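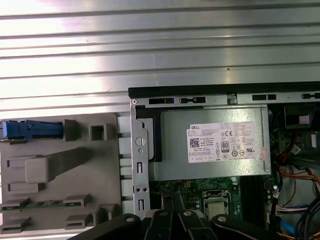
Weekend Workshop Assistant, Prembridge Repair and Reuse

Part-time, paid, two days a week including Sunday

We are looking for a friendly, patient person to join us at our workshop in Prembridge, where we take in unwanted household and office equipment, get as much of it as we can back into good order, and pass it on to people who will be glad of it. If you have ever rescued a kettle from the tip, or spent a happy evening with a screwdriver and a desktop computer that everyone else in the family had given up on, you may well be the sort of person we would like to meet.

The job is a mixed one, and we would like to be plain about that from the start. Some of your time will be spent at the bench, checking and cleaning things, swapping parts and keeping notes of what you have done. A good deal more will be spent at the front counter, talking to people who have brought something in and are not quite sure whether it is worth mending. They often arrive a bit apologetic, with a carrier bag and a long story, and we like them to be listened to properly. You will also help with sorting deliveries, labelling shelves, answering the telephone and, when the kettle is on, making tea for whoever is in the building.

You don't need a qualification in electronics. We will train you on our own ways of working over your first 3 months, beginning with safe handling, electrical testing and how our booking-in book works (it is a real book, with ruled pages, and we are very fond of it). What we can't teach so easily is a kind manner with strangers, so that matters to us a great deal. It would help if you were:

- comfortable using small hand tools, or keen to learn
- able to write a clear note that a colleague can follow on a different day
- happy to lift and carry moderate loads, with help for anything heavy
- willing to tell a customer, gently, when something is beyond saving

Experience in a shop, library, café or reception would be every bit as welcome as experience in repair. If you have been out of work for a while, or have spent the last few years looking after children or a relative, please do apply and tell us about it in whatever way feels comfortable.

You would be working in a small team at our premises on the Hikarano industrial estate, in the unit beside Navickas Tyres. The number 123 bus stops at the estate gates, although it runs less often on a Sunday, and we are happy to set your start time to match the timetable. There is a covered rack for bicycles and a few parking spaces at the back. The workshop is on the ground floor with a level entrance and an accessible toilet. It does get chilly in January, so we keep fleeces on the pegs by the door, and you are very welcome to one of your own.

Pay is the same hourly rate for everyone on the workshop team, and we will send you the current figure along with the application form. You will have paid holiday, a paid lunch break and 50 per cent off anything in our shop, and work boots are provided. We shut between Christmas and New Year.

To apply, please ask for a form at the counter or telephone during opening hours and we will post one out to you. We would rather have a page in your own words than a polished CV - tell us what you have mended, or tried to mend, and what you like about dealing with people. Handwritten applications are fine, and if writing is difficult for you, ring us and we will arrange to take your answers over the phone.

We will invite people in for an informal chat and a look round, followed by a paid trial morning for those who would like to go further. There are no trick questions and no tests. Everyone who applies will get a reply, though please bear with us if it takes a little while - we do them between customers.

Recent notices

Shop Sunday opening hours
Wanted: spare power leads and clean jam jars
Van driver, Plometti Furniture Store (now filled)
Learn to wire a plug: free evening class
Minutes of the Prembridge open meeting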